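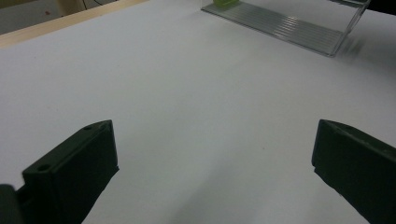
By Jailson Lopes
Household tips, August 2021

Cleaning silicone: cases, spatulas, bake mats and lids

Silicone lasts for years, but it holds on to grease and smells more than most plastics do. A greasy piece feels tacky and picks up every bit of fluff in the drawer. Washing-up liquid on its own often leaves a film, so start with a soak.

Fill a bowl with hot tap water, add a good squirt of plain washing-up liquid and leave the item in for 20 minutes. Scrub with a soft brush, rinse well and let it air dry. Tea towels leave lint on it. If it still feels tacky, do the whole thing again before trying anything stronger.

For smells, mix 200 ml of white vinegar with the same amount of water and leave the piece in it overnight. Garlic and fish come out of lids this way. Curry stains do not, or not fully, though a few days on a sunny windowsill will fade them.

Bake mats need more patience. Spread bicarbonate of soda paste over the brown patches, leave for an hour and wipe off with a damp cloth. Don't use a scourer or a knife. A scratched mat sticks for good – I lost a decent one from the market in Sasville that way in April.

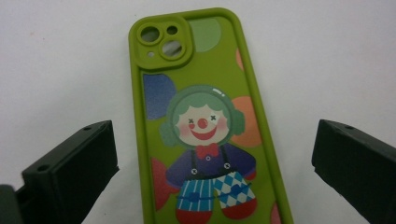 Edivaldo Vieira writes that he puts everything silicone through the dishwasher on the top shelf and has had no trouble, except that his spatulas come out tasting of the tablet. Mine did too. Rinsing them in hot water afterwards helps a bit, and so does using half a tablet. I would still wash by hand anything that goes into a cake.

Phone cases want gentler treatment. Take the phone out first, use lukewarm water and an old toothbrush, and go round the raised edges and the lens openings, where the dirt sits. Leave the case for 12 hours before putting the phone back.

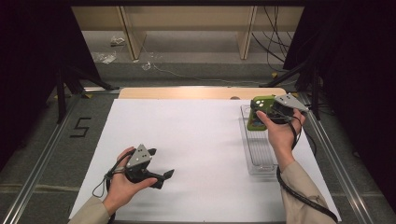

Set yourself up properly if you have a batch to do. Clear a space near the sink, put the wet things on one side and the dry on the other, and keep a cloth between them. A big white sheet over a wooden board, as on this worktop, makes a good place for checking the dry pieces. Crumbs and bits of old grease show up on white, and you can see what needs another go. 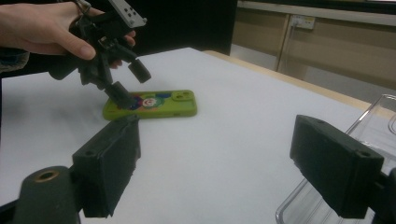 Scrubbing is hard on the hands if you clench the brush. Hold it loosely and change hands when you get tired. I find it easier with the thumb and fingers curled round the handle and the index finger stretched out, much like the hand here, and the pressure stays even. Roll your sleeves up too, as vinegar can mark dark cloth.

Store silicone flat or standing, never folded. A mat that has been creased can be rolled the other way round a rolling pin for a day or two.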